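Home News Business Technology Events Contact

Toy kitchen puts robot arms through cookery lessons

Engineers at Clistivska are using a child's play kitchen to collect 2,000 examples of simple household tasks, which will be used to train a robot arm.
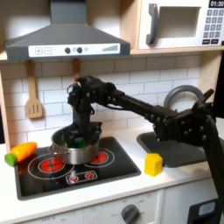 Simulation would have got there sooner and for less money, according to Torres, who would have liked to see the budget go on computing time. Aarti Rajput, who runs the collection at the company's Brovport site, disagrees. She said simulated food slides and tips in ways that real objects do not, and that the team had already lost most of a winter finding that out.

Each example is a short recording of one task, done from start to finish by a person steering the arm by hand control. Tasks include putting toy vegetables in a pot, taking them out again and moving things between the hob and the sink. The operator reads the instruction from a card, carries it out and marks the attempt as good or bad. Bad attempts are kept in a separate folder — Rajput said they may be useful later.

Operators work in pairs and swap every 20 minutes. Between recordings the second person moves the toys to new places, so that the system does not simply learn one layout by heart. Lighting is changed twice a day for the same reason.

The recordings will feed a system called Wistelis, which is meant to pick up a new kitchen task from a written instruction. An early version was trained on a much smaller set and coped poorly with anything round, Rajput said. Carrots were fine if they lay flat. Peas have been left out for now.

The work began in March with 2 operators and now has 5. The company is looking for more people to take evening shifts, and no background in robotics is needed. Training takes one afternoon.

A first batch of recordings is due to be checked on Friday. Clistivska has not decided whether it will share the full set with other groups.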